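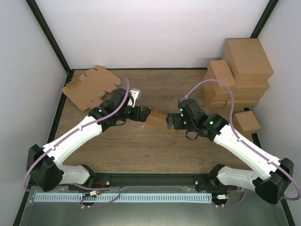

Clirero: a curbside cardboard log from Mimholm

Version 2. Please read the part on weights before you use the weights.

What this is

Clirero is a table of cardboard put out for recycling by 200 households in Mimholm. Each row is one piece of cardboard: a box, a sleeve, a tube, a tray, or something that used to be one of those. The table has 3,351 rows. Households logged their own pieces on a paper sheet taped near the bin, and the sheets were typed up afterward.

The project began with a claim. Hasetti, the hauler that holds the town contract, put on its bill inserts that most cardboard in Mimholm is "delivery packaging" and that households could fix the overflow problem by flattening it. Both parts of that sentence sounded reasonable and neither came with any numbers. When asked, Hasetti said the figure came from its drivers. Drivers see a lot of bins, and they may well be right, but they see the top of each bin, and the top is where the biggest and newest box tends to be.

So we asked people to write down what they threw out. We don't think the result settles the question. It does make some of the louder answers harder to repeat with a straight face.

What is in the folder

pieces.csv – the main table, one row per piece.
households.csv – one row per household, with dwelling type, number of people, and whether the bin is shared.
sheets_notes.txt – remarks people wrote in the margins, typed as written, with street names and surnames taken out.
codes.txt – the list of source and shape codes, with the wording we gave to households.
changes.txt – what is different from the first version, including two fixes we are not proud of.

Columns in pieces.csv

piece_id: a plain running number. It has gaps where duplicates were dropped. Don't use it as a count.

household_id: matches households.csv. The order was shuffled.

source: delivery, store, moving, gift, other, unknown. This is the household's own answer. See below for why "store" is less solid than it looks.

shape: box, long box, tray, sleeve, tube, flat sheet, scrap. "Long box" means the longest side is at least three times the next one. Curtain rods, shelves, umbrellas, and floor lamps account for a lot of them.

long_side, mid_side, short_side: in inches, to the nearest inch, measured with whatever the household had. Blank is common.

flattened: yes, no, partly. The third option was added at the request of households and has caused most of our arguments.

wall: single, double, unsure. Corrugated only. Cereal boxes and the like are marked "not corrugated" in this column.

weight_oz: filled in for 1,852 rows. The rest are blank, and a blank does not mean light.

tape: none, some, heavy. Plastic tape only.

entered_by: a code for the person who typed the sheet. Keep this one in your model if you are building a model.

How the data was gathered

Households signed up through the Tilahun neighborhood app. This is already a problem. People who use a neighborhood app to volunteer for a recycling study are people who like recycling, or like the app, or have strong feelings about their neighbor's bin. The sign-up form asked why they were joining and a fair share of the answers were complaints about somebody else. We make no claim that these households stand in for the town.

Each household got a sheet, a pencil on a string, and a page of instructions. The instructions said to log a piece when it goes into the bin. Judging by the handwriting, many people did the whole sheet on Sunday evening in one sitting, from memory, with the bin already at the curb. Entries written this way have rounder sizes and fewer small pieces. We flagged sheets that looked like this but did not drop them, since we can't prove it from handwriting.

Typing was done by hand. Where a word could not be read, the cell is blank. The first version guessed at such words. That was a mistake and the guesses are gone.

About the weights

Treat them as weak. Households used kitchen scales, bathroom scales, and in one case a luggage scale with a hook. A bathroom scale does not know what to do with a shoebox. Several households weighed themselves holding the cardboard and then without it, which is clever and gives nonsense for anything under a pound.

There is also moisture. Cardboard that has sat on a porch weighs more than the same cardboard from a closet, and the sheet had no column for that. We should have asked.

If you need a total weight, please do not multiply the average of the filled rows by the number of rows. People weighed the pieces that were worth weighing. You'll get a town that throws out more cardboard than its bins can hold, and someone will put it in a slide.

About "flattened"

Hasetti's insert treats flattening as a yes-or-no matter. The margin notes suggest it is a range. A box opened at one end and stepped on is flat for a minute and then springs back. A long narrow box folds at its seam but keeps its angle, so it takes up nearly as much bin as before. Double-wall boxes often get as far as a tent shape and stay there. Households marked all of these "yes" at first, and after a few phone calls we added "partly" and asked them to go back over their sheets. Some did.

Long boxes are where the column is least reliable. Pushed down, they tend to turn into a kind of wedge. They also don't fit in the bin lengthwise unless folded across, and few people want to fold heavy cardboard across its grain with bare hands. We would not use this column for long boxes at all without reading the notes file first. 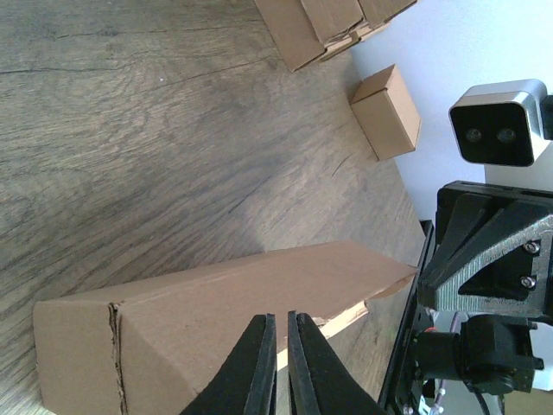

About "source"

The source column is what everybody opens the file for, so a few warnings.

"Delivery" was easy for people. There is a label on it. "Store" was used both for things bought in a store and for things that looked like store packaging, which includes the inner box of nearly anything that came by mail. A toaster ordered online gives you a shipping box and a toaster box. Some households logged these as two deliveries, some as a delivery and a store item, and some only logged the outer one because the inner one went to the basement for returns.

That choice alone can move the delivery share a long way in either direction. We tried coding it both ways and got two different headlines. Anyone who quotes a single share from this table should say which way they went.

"Gift" rises in December, as you would expect, and so does "unknown," which we did not expect. Our best guess is that whoever filled out the sheet was not the person who opened the box. It is only a guess.

What you might use it for

Comparing shapes within a household. The same person with the same tape measure is at least wrong in the same direction.

Teaching. It is small enough to open in a spreadsheet and messy in ways that are easy to explain. Several columns look clean until you sort them.

Checking bin sizes. The long_side column, where filled in, is decent, and it says something plain about how many pieces are longer than a standard bin is deep.

What you should leave alone

Ranking neighborhoods or dwelling types. Shared bins are logged by whoever cared enough, and the others in the building are missing.

Saying anything about change over time. The log covers too short a stretch, and the people who stayed to the end were keener than the people who quit.

Grading Hasetti. We know some readers want to. The hauler's claim may be true. Our table can't show that it is false, and a sample drawn from an app for annoyed neighbors is a poor stick to hit anyone with.

Training a sorter for waste. There are no images of the logged pieces here and the labels are loose.

Known problems

Sizes ending in 0 or 2 are too common. The 2s seem to come from people who measured in feet and converted in their heads.

Tubes were measured every possible way. Some rows give the width twice, some once, and one household gave the distance around.

Pizza boxes. The instructions said to leave out greasy cardboard. Opinions on what counts as greasy differ more than we thought they could.

One person's typing code shows almost no "partly" values. We rechecked those sheets and the typing is correct on the ones we could still find. A few sheets are missing, and we can't rule out a habit of rounding toward "yes."

Household size was asked once. Students came and went.

Privacy

Names and addresses were collected for drop-off of the sheets and are kept apart from this folder. Margin notes were read through before release. If you recognize your own remark and want it taken out, write to us through the Tilahun page and give the wording. Please don't try to match households to streets. With dwelling type, people count, and a few unusual purchases, it would be possible for some of them, and we have removed two households already for that reason.

License and citing

Free to use and change, including for paid work, as long as you name Clirero and the version. We'd like you to pass along the section on weights too. The license can't make you do it.

Updates

No third version is planned. If another town wants to run the same log, the blank sheet is in the codes file, with "partly" on it from the start and a column for damp. Add a separate line for inner boxes. Use a pencil on a longer string.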